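Drenlow Trash Notices: README

A collection of 786 written notices on the subject of household trash, taken from the lobbies, stairwells, chute doors and refrigerator fronts of 5 apartment buildings. Every notice was written by a resident or a building manager and meant to be read by other residents. Whether any of them were read is outside the scope of this release.

Contents

notices.csv: one row per notice
buildings.csv: one row per building
labels.txt: what the tone labels mean
CHANGES: mostly apologies

Why this exists

The project began as a side folder in a study of laundry room sign-up sheets. The sign-up sheets were dull. People wrote their name and a time and then did their laundry. The notices taped next to them, on the other hand, ran to several paragraphs and had underlining. We dropped the laundry.

What the notices say

Most of them cover the same ground: tie the bag, break down the box, keep the lid shut, don't leave it in the hall overnight. The disagreements are in the details. A whole thread in the Grastton building concerns whether a bag on a hook counts as a trash can for the purposes of the house rules, which say that every unit must have one. The manager said no. The reply, taped underneath in blue marker, asked him to point to the word "can" in any dictionary he liked. He did, and so there are four more notices.

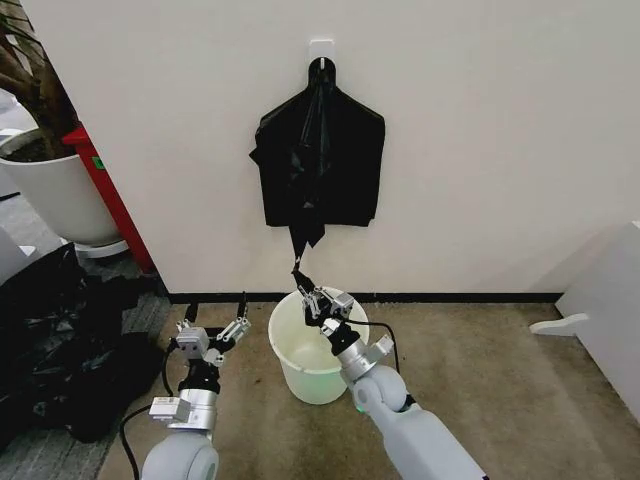 Corinne Doucet wrote in after the first release to say that the hook party had the better argument, that a bag off the floor never gets kicked over by anyone coming home in the dark, and that our label "stubborn" for those notices ought to be "practical." She also asked why the notices about recycling were so much ruder than the ones about garbage. We have changed the label. We have no answer on the recycling.

Fields in notices.csv

id: a number. The numbers have gaps where we found the same notice twice, photocopied.
building: one of Bunel, Drenlow, Grastton, Zamani or Annex. Annex is behind Zamani and resents being asked.
place: where the notice was posted, in the collector's own words. "Door" means the trash room door unless it says otherwise, and it often fails to say otherwise.
month: filled in for 583 notices. The rest carried no date, or carried something like "LAST WARNING," which we could not sort.
text: the notice as written. Spelling is kept. Capitals are kept. There are a lot of capitals.
reply_to: the id of the notice it answers, if any.
tone: plain, polite, practical, hurt, legal, or final. A notice marked final is seldom the last one.

The wastebasket question

Small indoor wastebaskets turn up far more than we expected. The usual complaint is that someone has carried one down from a bedroom or study and emptied it straight into the shared bin without a bag, so that tissues and pencil shavings go everywhere when the truck tips it on Tuesday. Bunel banned the practice in writing. Zamani allowed it if the contents were "dry and decent," a phrase we have grown fond of. These notices have the value basket in the topic field.

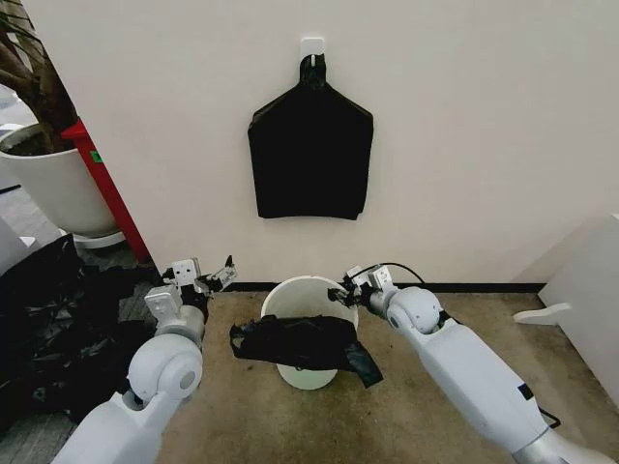
Fig. 2. Round white wastebasket on beige carpet.

How it was labeled

By 2 people at a kitchen table, reading aloud. Where they disagreed, they argued until one of them wanted dinner. The hurt and polite labels were the hardest to tell apart, and anyone training a classifier on them should expect trouble. "Thank you so much for your cooperation" appears under both.

Known problems

Handwriting. A few notices in Drenlow were partly washed out by a leak over the chute, and the missing words are marked with a question mark in parentheses. Real question marks are not in parentheses. There were hardly any.

Unit numbers and names have been replaced with X. In one Annex notice this leaves a sentence made up almost entirely of X's, and it is still clear who was being accused.

The topic field was added late and is blank for much of Bunel. A fixed file was promised for May. See CHANGES.

Use

Free for teaching, research and settling arguments with your neighbors. Please don't post the notices back in the buildings they came from. Someone tried this in Grastton, and we had to add a row.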